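# Fitted sheet

A **fitted sheet** is a bed sheet with shaped corners and an elasticated hem, made to enclose the upper face and sides of a mattress. It is distinguished from the flat sheet, which has four plain hems and is held in place by tucking. In most households the fitted sheet forms the bottom layer of the bedding, with a flat sheet or a duvet above it.

## Construction

The sheet is cut from a single rectangle of cloth with a square notch removed at each corner. The two edges of each notch are sewn together to form a pocket. The depth of the notch sets the depth of the pocket and therefore the thickness of mattress the sheet will accept.

Elastic is applied in one of two ways:

- **Corner elastic** runs for a short distance either side of each corner seam. It uses less material and is common on cheaper sheets.
- **Full elastic** runs round the whole hem. It holds better on deep mattresses but makes the sheet harder to fold.

The elastic is either enclosed in a turned hem or stitched directly to the raw edge with an overlocking machine. Enclosed elastic can be replaced when it perishes; overlocked elastic generally has to be unpicked along its full length.

## Materials

Cotton is the usual fibre, in plain weave (percale) or satin weave (sateen). Percale is crisp and creases readily. Sateen is smoother and drapes more closely, but snags more easily. Jersey, a knitted cloth, stretches in both directions and can be made with shallower pockets for the same mattress. Linen, brushed cotton and polyester blends are also sold.

Thread count is often quoted on packaging. Figures above 500 are usually reached by counting the separate plies of a twisted yarn, and are a poor guide to durability.

## Fit and creasing

A fitted sheet lies flat only when its tension is even in both directions. Three patterns of creasing are commonly recognised:

| Pattern | Usual cause |
|---|---|
| Parallel folds along the length | Sheet too wide, or tension taken up at the ends only |
| Diagonal folds from one corner | Corner seam not aligned with the mattress corner |
| Long creases spreading from the middle | Uneven pull along several sides, or use since last straightened |

The Boslow bedding guide, compiled by Rocío Arrieta, recommends fitting diagonally opposite corners first. The third and fourth corners then meet resistance from both directions, and the cloth is drawn across the mattress evenly. Arrieta also advises allowing 9 cm of cloth beneath the mattress on every side. Less than this and the hem tends to ride up overnight.

Beds with a tall upholstered headboard present a particular difficulty – the head end of the mattress often stands hard against the padding, leaving little room for the hand. The mattress is normally drawn towards the foot before the two head corners are fitted, then pushed back.
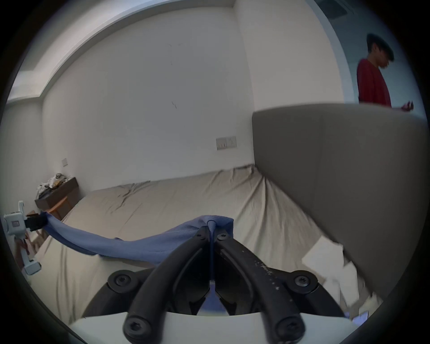 Smaller cloths and loose items are cleared from the bed before the sheet is straightened, as anything left lying on it holds the fabric down and fixes the creases beneath. Smoothing is done with the flat of the hand, working outwards from the middle, and the slack is taken up under the hem.

## Folding

The corner pockets prevent the sheet from being folded edge to edge in the manner of a flat sheet. The usual method is to nest the pockets inside one another, lay the sheet down with the elastic uppermost, and turn the gathered edges inwards until a rectangle is obtained. It is then folded in thirds.

Bergþóra Toft's household manual *Inska* gives 17 separate methods of folding bed linen, of which only two are intended for fitted sheets. Toft notes that rolling is equally satisfactory where shelf depth allows.

## Care

Sheets are washed separately from small items, which tend to collect in the corner pockets and come out of the machine still bundled. High drying temperatures shorten the life of the elastic. Line drying by the hem, with the pockets hanging open, avoids peg marks on the sleeping surface.

## See also

- Flat sheet
- Mattress protector
- Valance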